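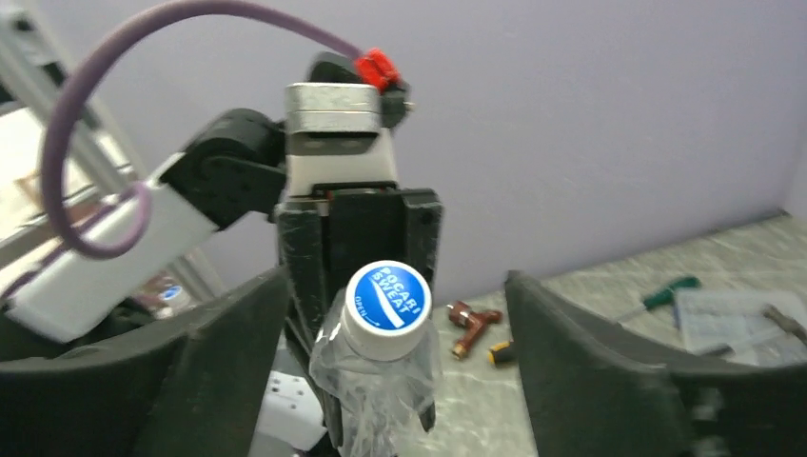

Page last changed: April 29, 2024

Caps, film and labels: Florencia Olivares on keeping a bottle collection

Florencia Olivares manages the reference collection of drink bottles at Flistance, a packaging consultancy with offices in Zatcombe. The collection is kept for comparison work. A client sends in a bottle with a complaint about the cap, the label or the film, and her group looks for the closest match on the shelves. In September the store held 1267 bottles. It now holds 1648, and the racks were built for almost 2000.

Olivares trained as a label printer and still starts with print. "The first thing I look at is the cap, from straight above," she said. "On a shelf you see labels. In a crate you see caps, and most bottles spend more time in crates."

I asked what she records for a cap. She named the color of the top, the color of the side, any lettering, and the direction the lettering runs when the bottle faces front. A white cap with a blue top, for instance, goes in as two colors. If the top carries the brand name on a diagonal and a smaller OPEN with a curved arrow at the rim, those are separate entries. "Pocari Sweat gets three lines in our records for the cap alone. A plain white cap gets one. That makes plain caps hard to search for, and we have a lot of them."

Film is the part of the record she is least satisfied with. Clear film catches light, bunches at the shoulder and hides the shape underneath. The present form has a single box for it, marked yes or no. She wants at least a note of where the film gathers and whether the neck can be seen through it.

"We take the film as we find it. If it is crumpled, it stays crumpled. Somebody smoothed out a whole batch once and we lost the comparison."

The working table has a gray marble-like pattern. Olivares would have chosen plain matte gray, as pale veins are easily confused with the edge of a clear bottle in a photograph. The bottles are handled there both upright and lying down. 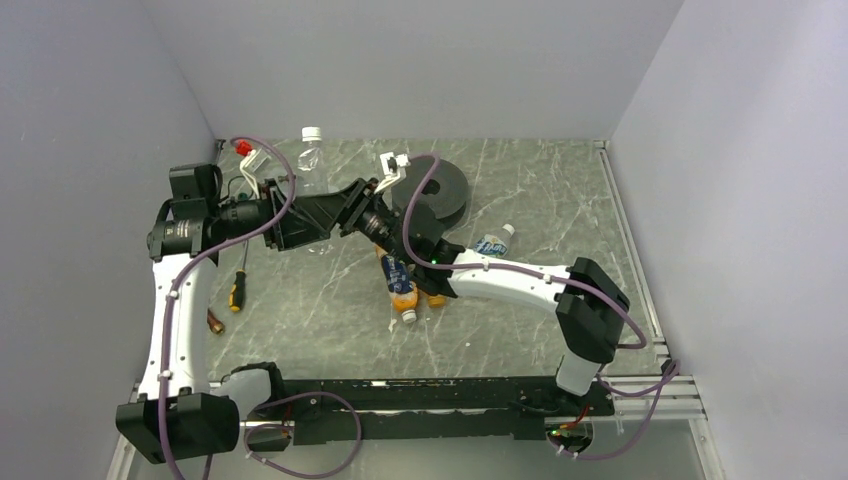
Position matters more than she expected when she took over the collection. A label seen on an upright bottle is read along its height. Once the bottle is on its side, the print may face the table, and only a strip of color is left to go by. Orange is the easiest to pick out on gray. Small bottles in white and blue take longer, particularly beside a clear one with a white cap.

"People assume the size tells you which is which," she said. "It helps if they are standing next to each other. Lying down at different angles, I would go by the cap and then the label, in that order."

The records are held in a database called Isesen, which was written for the company's second store, at Cisternas, where the stock is mostly jars. It has no field for a bottle on its side. Her group enters that in the comments for now, and the wording differs from one person to the next: "flat," "down," "on side." She has asked for a fixed list of 2 terms, upright and lying, with cap direction as a separate field.

Tape is kept within reach during sorting, for marking shelf positions. It does not go on the bottles. The adhesive lifts ink from some labels, and a record made after that is of little use for comparison.

The next batch to be entered is small bottles with colored caps. Olivares plans to do the caps first and leave the film box blank until the form is changed.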